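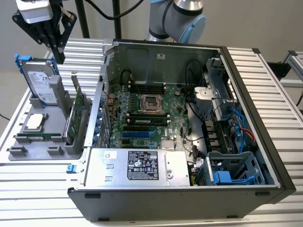
The order of removal matters less than the order in which the parts can go back, and the draft procedure for the Buten batch should be rewritten on that basis. Katsuhiko's version was written for cases standing upright, and two of its steps do not work well with the case on its side. With the tower lying down and the open side uppermost, the board is flat, so nothing drops out of a socket when a latch is released. It also means that the parts need somewhere to go at once, before the next one is touched. A moulded tray to the left of the case does this well: hard drive upright with its blue bracket still on, circuit card upright in its slot, processor flat in front, memory stick in the shallow recess below. I would like the tray written into the procedure as a requirement. At present it is an optional item in the tools list.

On 18 December 2022, Katsuhiko Kamata wrote:

> Draft for comment. I have kept the sequence we used at Maruyama for
> the smaller batch:
>
> a) mains lead out, hold the power button in, side panel off
> b) power supply out
> c) drives out
> d) memory out, all sticks
> e) cards out
> f) heatsink and fan, then processor
> g) board stays in the case unless it fails the visual check
>
> I am not sure about (b). It makes room for the hands, but every
> machine then has to be re-cabled before it can be tested, and in May
> we lost a lot of time to that. Hongmei timed it at 6 minutes per
> machine. With 200 machines to do I would sooner not.
>
> Also, does anyone want the memory sorted by size at the bench, or
> should that be done afterwards in the store at Cundham?
>
> Katsuhiko

Taking (b) first. I agree with the doubt. The supply lies across the front of the case when the tower is down and does not get in the way of the board. It can stay where it is, with its label facing up, and the rating can be copied from the label without lifting anything. Remove it only if it has failed on the tester.

On memory, sort in the store. The bench should record only which slot each stick came from. On these boards there are slots on both sides of the processor socket, and "top bank" and "bottom bank" mean different things to different people once the case has been turned. Use the slot numbers printed in the service manual and not the position on the bench.

Proposed replacement for steps (b) to (g):

1. Lay the case on its side with the open side up and the rear wall away from you. Put the tray on the left. Check that the case is not sitting on any loose screws.

2. Unplug the data cables at the drive end only. Leave the other end on the board and lay the run down the right-hand side, next to the drive cage. People who are left-handed may prefer the opposite layout, which is fine as long as the tray is always on the side away from the drive cage.

3. Release the drive carrier by its blue latch and lift the drive out in its bracket. Do not take the bracket off the drive at this stage. It goes in the tray as one piece, and the serial number is read from the label there.

4. Cards next. Open the blue retention clip for the slot, press the release at the inner end of the connector, and pull straight up. The metal slot cover stays with the case. Close the clip again on the cover, otherwise the covers work loose when the case is stood up.
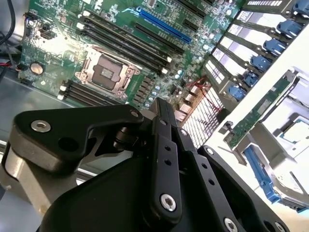
5. Memory. Open the white end latches fully before lifting. Half-open latches account for most of the cracked slot ends in the reject pile. If a stick is to be left in for testing, leave one only, and write its slot number on the sheet.

6. Heatsink and fan. Loosen the screws a little at a time in diagonal order. If the heatsink does not come free, twist it gently and do not lever it against the board.

7. Processor. Lever down and outwards, lever up, load plate up, processor straight up by its edges, into the tray with the metal side uppermost. Close the load plate and the lever afterwards. Bouchra has asked for a socket cover on every board that leaves the bench without a processor, and we have 43 of them, so we shall need more.

8. Visual check of the board in place. Look along the capacitors next to the memory slots and those near the rear ports. Check that the coin cell is still in its holder, and replace it if it measures under 3 volts. Look at the screws at the corners of the socket.
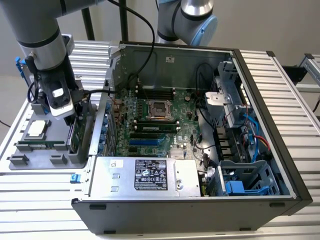

Stage to check against: side panel off, socket empty, one module in, power supply in place.

A machine at that stage can be left overnight with a sheet of card over it, provided the tray is labelled with the same asset number. Trays without a number go to Lucinda, who will have to match them from the drive serials, and she would like there to be fewer of these than last time.

Two points still open:

The draft says nothing about the wrist strap. At Homovville we clip it to bare metal on the drive cage. If Cundham does it differently, please say so and I will put both in.

The sheet has one line for "cables". It should have separate lines for missing and damaged, as the store orders from that column.

I will issue the revised version when I have heard from Hongmei on the timings. With the supply left in, I expect about half of the re-cabling work to go, but that needs measuring on a few machines before it is written down anywhere.

Cosmin Dinu
Homovville bench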